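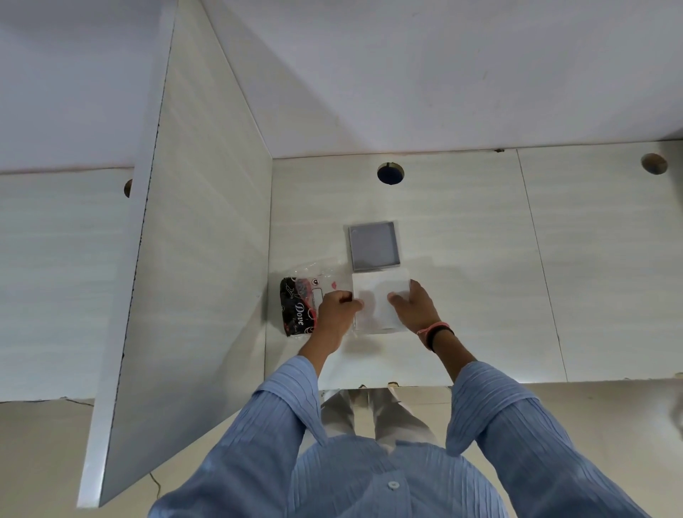

紙のレシートをもらわなくなって困っている人、私のほかにもいませんか。いや、環境のことを考えたら電子レシートのほうがいいに決まっている、というのは頭ではわかってるんです。でも私は長年、レシートの裏に買い物メモを書き、冷蔵庫に貼り、月末にまとめて家計簿に写すという暮らしをしてきたので、あれが急にメールで届くようになると、生活の歯車がひとつ抜けた感じがするんですよね。白い棚に小さな箱や平たい包みを置いて、両手でちょこちょこ位置を直す、ああいう手を動かす作業が私はわりと好きで、レシートの整理もその仲間だったんだなあと、最近になって気づきました。

きっかけは近所のスーパー、バックコム(Bakcombe)です。去年の9月からレジが新しくなって、会計のときに「レシートはアプリに送りますか」と聞かれるようになりました。最初は「紙でお願いします」と言っていたんですが、後ろに人が並んでいると、なんだかわがままを言っている気分になるんです。で、つい「アプリで」と答えてしまう。小心者です。

そのアプリがトラクトン(Trakton)というやつで、使ってみると確かによくできています。日付順に並ぶし、検索もできる。牛乳をいつ買ったかなんて一瞬でわかります。ただ、先日なんとなく過去の履歴を眺めていたら、合計1,384円という会計が出てきて、これが何の日だったのかまるで思い出せない。明細にはネギと豆腐と電池とあるだけ。紙だったら、折り目とか、裏に書いた電話番号とか、しょうゆの染みとか、そういうもので思い出せたはずなんですよ!

こう書くと、ただの懐古趣味だろうと言われそうです。夫にも言われました。彼は14年前の家電の保証書をなくして修理代を丸ごと払った人なので(私はいまだに根に持っています)、なんでもデータで残るのがありがたいらしい。まあ、その気持ちはわかります。感熱紙はどうせ数年で真っ白になるじゃないか、とも言われて、これには返す言葉がありませんでした。

それでも私が言いたいのは、選ばせてほしい、ということです。もっと言えば、紙を選ぶ人に申し訳なさを感じさせないでほしい。駅前のパン屋のヴィエイラ(Vieira)では、レジの横に小さな札が立っていて、「紙」「なし」の2枚のうち好きなほうを指せばいいようになっています。口に出さなくていいだけで、こんなに気が楽なのかと驚きました。お金のかかる仕組みでもないと思うんです。

それと、アプリを入れるのが前提になっているのも気になります。うちの母はスマホを持っていますが、電話と写真にしか使いません。バックコムでは毎回紙をもらっていて、12枚たまると輪ゴムでとめて引き出しにしまいます。なぜ12枚なのかは聞いたことがありません。母にとってはあの束が家計簿そのもので、めくりながら「先月はお魚ばっかりだったねえ」なんて言っている。あの時間まで古くさいと片づけてしまうのは、ちょっと乱暴じゃないでしょうか。

そんなわけで、私は今週から紙に戻しました。後ろに人がいても「紙でください」と言う練習中です。昨日は声が裏返りました。もらったレシートの裏には「卵、洗剤、切手」と書いて、いま冷蔵庫に貼ってあります。切手だけまだ買えていません。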